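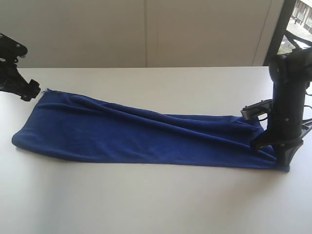
4. Surface Development of the Rear Quarter

4.1 From sketch to tape drawing

The proportions of the Kuveron Fulska were fixed before any work on the body sides began. The wheelbase was set at 2560 mm by the shared platform, and the package drawing placed the rear seat hip point and the roof height within narrow limits. The design team therefore had little freedom in the side view and did most of its work in plan and section, where the limits were wider.

Archive material for this stage consists of tape drawings, section cuts and the notes kept with each review. We coded 1219 of these items using the scheme described in Section 3. Items that recorded only a change of color or trim were left out. Where a drawing had been revised on the same sheet, each revision was treated as a separate item if it carried its own review mark.

The early tape drawings show a single shoulder line running from the headlamp to the tail lamp. By the April review this line had been split at the rear door. The front part kept its original height, and the rear part was raised to give the wheel arch more visual weight. Review notes describe the earlier version as "tired" and "too long in the middle." No engineering reason is given for the change, and the platform documents from the same period do not mention it.

4.2 Clay and digital models

Two ways of working were used side by side. The full-size clay model was made in the main studio, while the digital surface was built by a smaller group using the Etell modeling package. The clay was scanned after each review and the scan was used as a reference for the digital surface. Changes made first in the digital model were milled back into the clay on the driver's side only, so that the two sides could be compared under the same lights.

This arrangement had one clear effect on the record. Changes to the shoulder line and the door section almost always appear first in clay. Changes to shut lines, lamp openings and the fuel door appear first in the digital model. The rear quarter falls between these two groups. It has the tightest change in curvature on the body, and it also carries the fuel door and the edge of the tail lamp. Both groups made changes to it, sometimes in the same week, and the review notes do not always say which version was being judged.

The most common point of disagreement was the highlight above the rear wheel. The clay team wanted it to fade out before the lamp. The digital team preferred to carry it through to the tailgate, which made the panel easier to describe with a small number of patches. The production surface follows the clay team's version for most of its length and then turns sharply down over the last 200 mm.

4.3 Comparison with the Tufa

The Tufa was developed in the same studio on an earlier platform and offers a useful point of comparison. Its body side was settled almost entirely in clay, and digital work began only after the design freeze. The coded set for the Tufa is slightly larger, at 1305 items, but it contains far fewer changes to the rear quarter. Most of its late changes concern the front fender and the base of the windshield pillar.

Some caution is needed here. The Tufa archive was put in order several years after the car went on sale, and loose drawings without a date were placed by subject. It is possible that some rear quarter drawings were filed with the tailgate. We checked the tailgate folders for this and moved the sheets that could be matched to a review, but others could not be placed and were excluded from both groups.

Even with this limit, the difference in timing is hard to put down to filing alone. Rear quarter changes on the Tufa end well before the freeze. On the Fulska they continue up to it, and two were approved afterward as corrections to the stamping surface. The tooling records for those two corrections are discussed in Section 5.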